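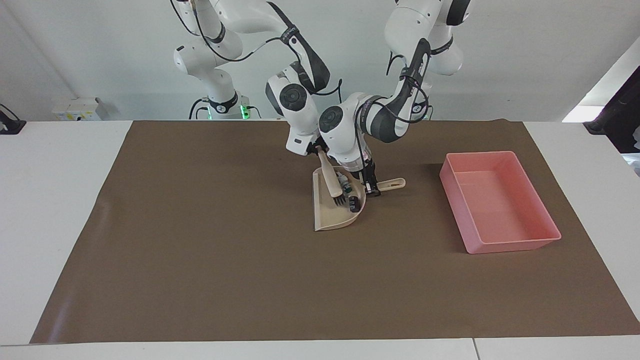
Wie bringt man zwei Armen bei, gemeinsam zu fegen?
Ein Mensch führt beide Arme fern, die Steuerung schreibt Gelenkwinkel, Greiferöffnung und Kamerabilder mit, und aus vielen solchen Durchgängen wird danach die Bewegung gelernt.

Zwischenbericht Sallesham, Arbeitspaket Zweiarm-Vorführung
Stand 22. März 2019
An: Programmstelle Kollton

Kurzfassung
Vorführungen laufen. Aufgabe Handfeger und Kehrschaufel ist im Kasten, soweit für diese Phase geplant war. Nachbearbeitung hängt hinterher, dazu unten mehr. Budget im Rahmen, Personal knapp. Eine Entscheidung brauchen wir von Ihnen (letzter Punkt).

Was seit Dezember gemacht wurde
Umzug vom Einarm- auf den Zweiarmplatz abgeschlossen. Steuersoftware Ineo auf beiden Seiten gleicher Stand, vorher liefen links und rechts verschiedene Versionen, was uns mehrere Tage gekostet hat. Fernsteuerung jetzt über zwei kleine Führungsarme, die Tastatursteuerung ist raus. War für Greifaufgaben noch erträglich, fürs Fegen unbrauchbar, man bekommt den Druck auf die Borsten damit nicht hin.

Handführung direkt am Arm haben wir ebenfalls probiert. Geht gut mit einem Arm. Mit zweien steht man sich selbst im Weg und verdeckt dabei die Kameras, außerdem zieht man unwillkürlich am Handgelenk und die Aufzeichnung enthält dann Kräfte, die es später nicht gibt. Deshalb nur noch Fernsteuerung, Handführung bleibt für das Anfahren der Startposition.

Vorgeführt wurden bisher 700 Durchgänge. Davon sind knapp 300 gesichtet und für das Training freigegeben. Der Rest liegt auf dem Server und wartet.

Aufgabe Fegen, Ablauf
Rechter Arm nimmt den Feger, linker Arm die Schaufel am Stiel. Kleinteile auf die Schaufel, dann Schaufel anheben und in die rosa Wanne kippen, Werkzeug wieder ablegen. Klingt einfach, ist aber die erste Aufgabe, bei der beide Arme die ganze Zeit aufeinander angewiesen sind. Hält links die Schaufel nicht flach, kann rechts machen was er will.

Wo es beim Vorführen hakt:
Handgelenke. Kommen sich über der Schaufel sehr nah. Die Person an den Führungsarmen merkt das nicht, weil die Führungsarme weiter auseinander stehen als die echten. Abstandswarnung ist jetzt in Ineo drin, piept, stört, hilft aber.
Griffpunkt am Feger. Wer den Stiel am Ende fasst, hat Reichweite und wenig Druck. Weiter vorne umgekehrt. Wir haben beides in den Daten und wollen das so lassen, bis der erste Trainingslauf durch ist.
Schaufellippe. Muss auf der Matte aufliegen, sonst rutschen die Teile drunter. Auf Falten in der Matte reagiert das empfindlich. Matte wird jetzt vor jedem Block glattgezogen, ganz weg gehen die Falten nicht.
Kabel am Unterarm. Ist einmal an der Wanne hängengeblieben, Durchgang verworfen. Kabelführung wird noch mal neu gemacht wenn Zeit ist.

Startaufbau
Drei Objekte auf der Matte: Wanne, Schaufel, Feger. Reihenfolge und Abstand werden zwischen den Blöcken verändert, die Lage des Fegers am stärksten, auch schräg, damit der Greifer nicht immer denselben Anflug lernt. Die Kopfkamera muss alle drei sehen, bevor die Aufnahme startet. Steht die Wanne ganz links, ist der linke Greifer oft schon drüber, wenn es losgeht. Haben wir anfangs als Fehler markiert, inzwischen zugelassen, die Person fährt dann eben raus und zur Schaufel rüber. Kostet ein paar Sekunden pro Durchgang, gibt aber Varianten die wir sonst extra hätten aufnehmen müssen.

Offen ist die Frage nach der Mattenfarbe. Braun gegen Beige trennt sauber in der Bildauswertung, die dunklen Borsten gegen Braun deutlich schlechter. Zweite Matte in hell ist bestellt, Lieferung unklar. 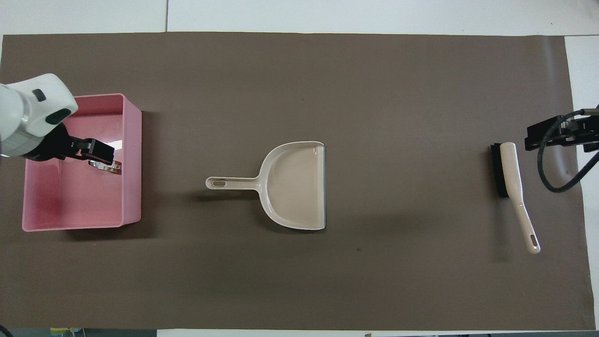 Sichtung und Datenqualität
Hier liegt der Rückstand. Gesichtet wird von Hand, jeder Durchgang einmal komplett angeschaut, Anfang und Ende gesetzt, Abbrüche raus. Geht langsamer als im Antrag angenommen. Wir hatten mit der Einarmaufgabe gerechnet, und die war kürzer und hatte eine Kamera weniger.

Häufigste Gründe fürs Aussortieren, ungeordnet:
Feger beim Anheben im Greifer verdreht, Borsten zeigen zur Seite
Teile neben der Wanne gelandet
lange Pausen in der Mitte, Person überlegt
Zeitstempel von Arm und Kamera laufen auseinander (nur ältere Blöcke, Fehler ist behoben)

Bei den Pausen sind wir uns intern nicht einig. Rausschneiden gibt Sprünge in der Bewegung, drinlassen lernt das Zögern mit. Im Moment werden sie markiert und bleiben drin. Für den ersten Trainingslauf nehmen wir beide Fassungen und vergleichen.

Einarbeitung der vorführenden Personen
Dauert länger als gedacht. Die ersten Stunden am Gerät sind für die Daten wertlos, das planen wir jetzt fest ein. Neue Leute üben erst ohne Feger, nur Schaufel aufnehmen und flach absetzen. Danach mit Werkzeug auf beiden Seiten aber ohne Teile. Eine Kurzanleitung liegt am Platz aus und wird bei Gelegenheit ins reine geschrieben. Blöcke kurz halten, nach längerem Vorführen werden die Bewegungen hektisch und das sieht man in den Kurven deutlich.

Erster Trainingslauf
Nur mit den freigegebenen Durchgängen. Noch nicht gestartet, Rechner im Gebäude Leclerc war belegt. Slot ist zugesagt. Wir erwarten brauchbares Aufnehmen der Schaufel, beim Fegen selbst sind wir vorsichtig. Zahlen dazu im nächsten Bericht, vorher keine.

Abweichungen vom Plan
Aufgabe Umfüllen verschoben, Aufbau ist fertig, aber solange die Sichtung klemmt macht es keinen Sinn, noch mehr Material zu erzeugen. Greiferfinger getauscht, die alten waren am Stiel der Schaufel zu glatt. Kosten gering, aus Verbrauchsmaterial. Wartung der Arme vorgezogen, lief ohne Befund.

Nächste Schritte
Rückstand Sichtung abbauen, hat Vorrang vor neuen Aufnahmen
Trainingslauf Fegen, beide Fassungen
Kabel am Unterarm neu verlegen
helle Matte testen sobald sie da ist
Umfüllen wieder aufnehmen, frühestens danach

Entscheidung Kollton
Wir bitten um Umschichtung innerhalb der Personalmittel: 2 studentische Hilfskräfte für die Sichtung, Laufzeit 3 Monate, finanziert aus der nicht besetzten Technikstelle. Gesamtsumme bleibt gleich. Ohne Umschichtung schaffen wir die Freigabe der restlichen Durchgänge nicht bis zum Ende der Phase, dann müsste das Umfüllen gestrichen werden. Formular hängt an, Unterschrift der Verwaltung wird nachgreicht. Rückmeldung bitte möglichst bald, die Ausschreibung braucht Vorlauf.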